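Trirnley Hospitality Forum
Front of House > Table Settings and Serviceware
Thread: Dark textured plates on wood-grain trays – placement and tray size

Posted by n_perrin (Section Moderator)

Colleagues,

The serviceware section of the Trirnley room service handbook is due for revision in May, and members are invited to comment on one point before the wording is settled. The present text requires that a single plate be centered on its tray. Several properties have asked to place the plate to the right, leaving the left part of the tray free for a folded napkin and a glass.

The combination under discussion is a black plate with a rough surface, set on a wood-grain tray with rounded corners and a raised rim. Members are asked to consider appearance, stability in carrying, and ease of clearing.

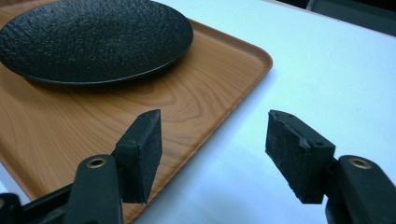
Dark textured plate on a wood-grain tray, white tabletop.

Comments should refer to the tray with one plate only. Trays for two guests are covered in a separate section and will not be reviewed this year.

Noémie Perrin

Reply from texier_banquets

I wish to record my support for the present rule. A centered plate distributes the weight evenly, and a new employee can learn the placement in one demonstration. Once the plate is permitted to move to one side, each supervisor will hold a different opinion on how far it may move. At Bolldale we serve 36 rooms at breakfast, and consistency between floors is the first matter our guests comment upon.

I would also ask that the handbook say something about contrast. A black plate on a brown tray is attractive on a white table. On a dark table I find it heavy.

Aurélien Texier
Banqueting, Bolldale

Reply from l_paracha

With respect to the previous member, I do not agree on centering. A tray with one plate in the middle has two narrow strips at the sides, neither of which will hold a side dish properly. When the plate stands to the right, the left side becomes useful.
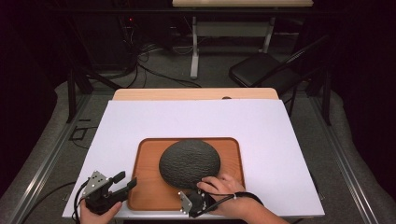

The distance from the plate to the rim should, in my view, be stated in the handbook. I would propose that the plate never touch the rim and that the staff member be able to place a finger between the two. Our own staff at Zekthorpe have worked in this way for 2 years and I have received no complaint regarding balance, provided that the glass is set down on the opposite side.

As to floors differing from one another, a printed card at the pass resolves this.

Laiba Paracha

Reply from texier_banquets

A card at the pass is of use only to those who read it. I maintain my position, although I accept the point about side dishes.

Reply from gcaron

May I raise the matter of surfaces. Plates with a pebbled finish hold fine crumbs and sauce in the texture, and a cloth is not sufficient. We use a soft brush and warm water, then leave the plates to stand on edge. They should not be stacked face to face.

The trays require less attention, but the inside of the raised rim should be wiped separately. It is the part most often missed at inspection. 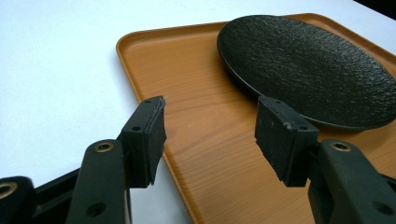
I would further suggest that trays and plates be ordered together, with one of each on the table before any quantity is confirmed. We once ordered 40 trays from the catalog measurements alone. The measurements were given to the outside of the rim, and our larger plate did not lie flat inside it. The supplier, Leclerc, accepted the return, but the delay was considerable.

On placement I have no firm view – either is acceptable if the plate lies flat.

Gwenaël Caron

Reply from m_barbier

I support Ms. Paracha on placement and Mr. Caron on cleaning. Could the moderator confirm whether oval plates are to be included? Our kitchen prefers them for fish, and the long side would need to run parallel to the long side of the tray.

Marcelle Barbier

Reply from n_perrin (Section Moderator)

Thank you to all who have contributed. Oval plates will be included, and the direction of the long side will be stated as Ms. Barbier describes. The measurement of trays to the inside of the rim will be added to the purchasing notes.

On placement, the draft will allow both positions, with each property to select one and apply it on every floor. Mr. Texier's objection will be attached to the draft in full. Comments on the draft may be posted in this thread until noon on the closing day shown at the top of the section.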